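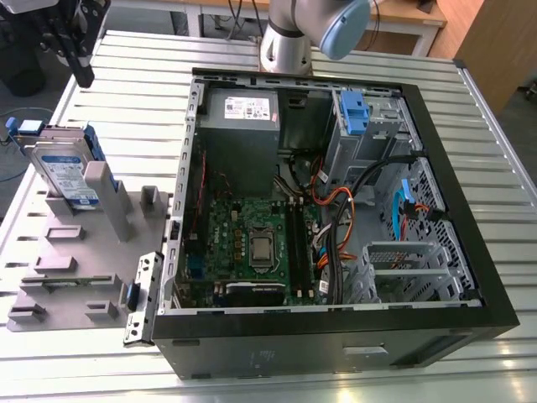
Figure 7.1. Desktop computer with side panel removed.

Brevbridge Institute
Records and Office Practice, Unit 7: Retiring Office Equipment

An office computer remains a records matter until its storage has been cleared and the clearance has been entered in the register. Students should be able to state who may approve retirement, what must be copied first, and how long the entry is kept.

Retention. The Asfaw schedule, used throughout this course, keeps disposal entries for 10 years. Correspondence follows its own class and is moved before the equipment leaves the department.

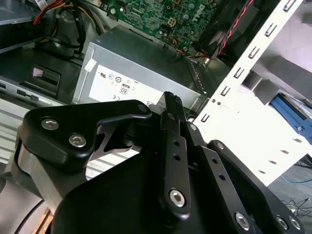 Figure 7.2. Open case, close view.

Approval. The department head signs the retirement form. A second signature from the records office is required for batches of 100 items or more.

Reading: Drirberg case file, sections 2 and 3. Written answers are due at the start of the next class. Late work is accepted only with prior permission.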